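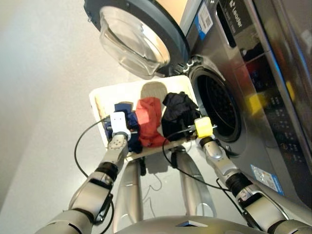

Grallura Laundry Room
Progress report to the Risus fund
March 21, 2020
Prepared by Nga Giáp

The laundry room has been open to residents since October and is now in regular use. This report covers the period up to the end of last week.

Loads
We have washed 1,372 loads since opening. The target for the full grant year is 2,000, so we expect to reach it before the summer. Most loads are everyday clothing. Bedding goes to the larger machines at Cunidura under the existing agreement, and that has not changed.

Equipment
The Leader front loader has needed one service call, for a slow drain. The filter was cleaned and the machine was back in use the next morning. The second washer is still on order. The supplier has moved the delivery date twice and we have asked for a firm one in writing.

Sorting and trays
Clothes used to be carried to the washer in bags and tipped in, and small items were left behind in the bags. We now set each small load out on a shallow white tray and bring the tray up to the open door. Dark and red items go together on a cold cycle. Reports of missing items fell from 17 in the first half of the period to four in the second.

Households
81 households are registered, most of them in the Cù building. Nine signed up in the past month. Two evening slots are full and have a waiting list.

Spending
Detergent has cost more than planned. We have moved money from the printing line to cover it and do not need extra funds this year. Water and power are within budget.

Next steps
Install the second washer once it arrives. Add a third evening slot. Replace the shelf over the sink. We would also like to discuss whether unspent repair money can be carried into next year.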